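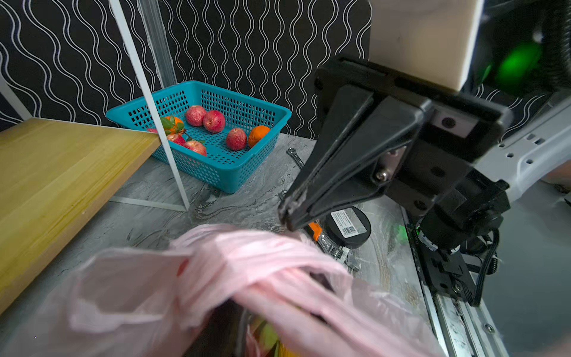
Bags are still the slow part. I said in my last post that I would write up what the picking cell has done to the packing room at Prillside, and I keep putting it off so I can report that bags are solved. They are not, so I'll write it with bags as they are.

Background for anyone new: Prillside packs mixed grocery orders for small shops and a few care homes. I run the bench where we try out items and grips before anything goes to the floor. The floor has 2 cells, both installed last October, and one manual line that used to be three. The control software is called Sirnar. It handles grasp selection, logging and the handover to a person when the arm gives up.

A rigid basket of fruit is an easy object. The rim is where you expect it, the sides don't move, and apples and oranges stay more or less where they were put. A thin plastic bag with fruit in it has none of that. The handles fold under, the film reflects light, and the depth reading comes back with holes in it. On the bench we approach with the fingers nearly closed and come straight down on the point where the handles gather. If the tips open too early they push the film aside and close on nothing. If they go too low they press on the fruit, and a bruised pear is a credit note.

In the last full test run we did 363 bag lifts. I won't give a success rate, as we changed the finger pads partway through and the two halves can't be compared. Most of the failures were one handle caught and the other missed. The bag tips, and whatever is on top rolls out.

Now the people side, which is what Marama Grimshaw asked me to write about after she read my post on calibration and found it, in her word, bloodless.

Before the cells, a packer did the whole order. You took the sheet, walked the racks, filled the crate, checked it and signed it. With the cells running, the arm fills most of the crate and a packer clears the exceptions. An exception is anything Sirnar flags: low confidence, dropped item, weight mismatch, and nearly every bag. The physical load is lower. Nobody on the cell side lifts full crates now, and the walking is a fraction of what it was.

The attention load went up, and I did not plan for that. Clearing exceptions means waiting, then acting quickly, then waiting again. Gemechu Jemal worked the manual line for years and he is the best packer we have by any measure I could name. He asked to come off the cell after a few weeks. He said that on the line he knew what the next ten minutes were going to be, and on the cell he only found out when the light changed. He is back on manual and trains the new starters there.

Vicente Toledo went the other way. He likes the fault work and has started writing his own notes on which items fail and how. His notes are better than the log. The log says GRASP_LOST. Vicente writes "bag knotted by supplier, handles too short, will never work, send to manual." We added a supplier field because of him, and knotted bags now skip the cell completely. That one change removed more stoppages than two months of my tuning.

His pay grade did not change when he started doing this. I raised it with Rhys Hoani, who runs the shift, and it is being looked at. I'll say here what I said to him: if a job now includes diagnosis, the grade should include it too.

Headcount is the question I get by email. We had 3 packers leave in the year after installation and did not replace them. No one was let go. Those are both true, and the second is easier to say at a meeting than the first. The posts are gone either way.

Things on the bench list at the moment:

Softer pads for the fingertips. The current ones grip film well and mark ripe fruit.

A slower descent over bags only. Costs cycle time, and Tane Donnelly wants numbers before he agrees to it on the floor.

A longer warning before an exception, so the packer gets a few seconds of notice. This came from Gemechu, and I should have asked him sooner.

Better lighting for clear and thin film. I have tried two diffusers and disliked both.

I'll post the pad results when there are enough lifts on one set to be worth plotting. Comments are open, and if you have run thin film with a parallel gripper, I would like to hear which approach angle you settled on.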